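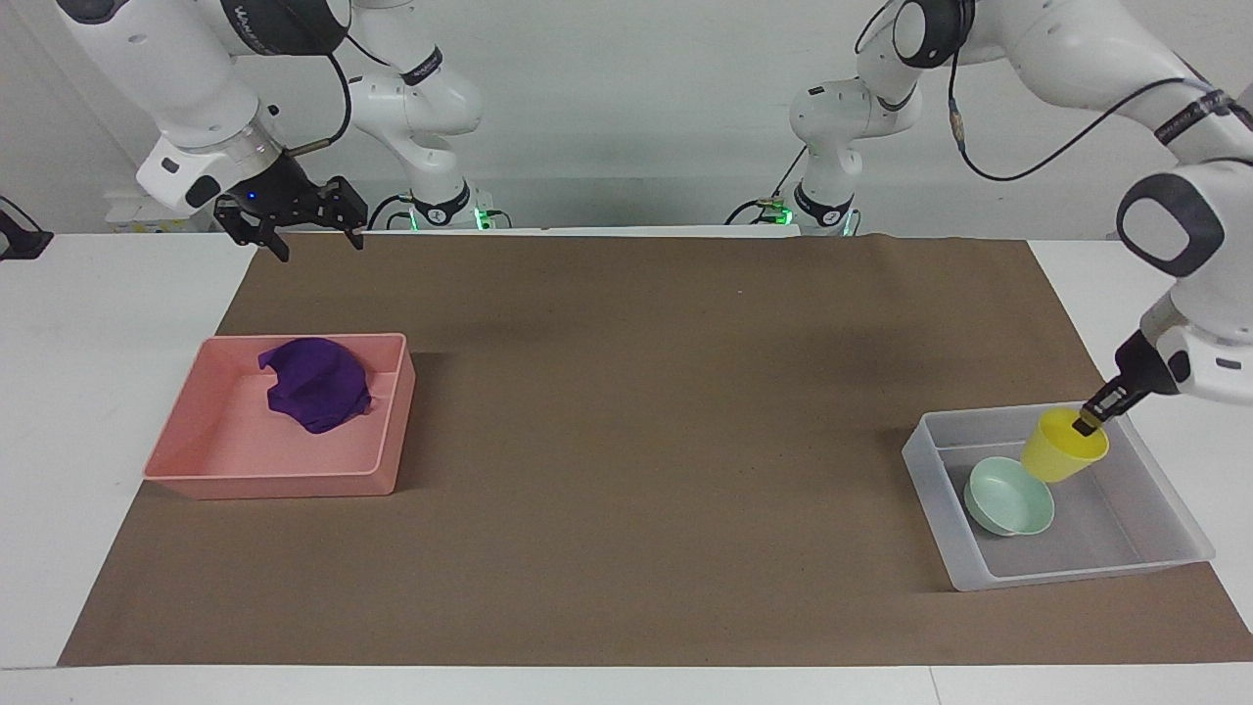 Re: Bikes going from the Walden Road sheds

Hywel Hughes wrote:
> That's 11 gone since February. Has anyone had an answer from the police?

Dear Hywel and all,

I rang on Tuesday and spoke to a very patient officer, who gave me 701 as the reference, so do please quote it if yours was one of them. She thinks they come before dawn and go for the cable locks — mine was cut clean through, and I'd paid good money for it!

Stefaniia has found a decent D-lock for 180 (pricey, I know, but the old Dmytriv was worth a lot more to me) and Arsen is happy to stamp frames if you knock at his door any evening after six. Bring your receipt if you still have it, and a cake wouldn't go amiss either.

Warmest wishes,
Mawuli Ametepe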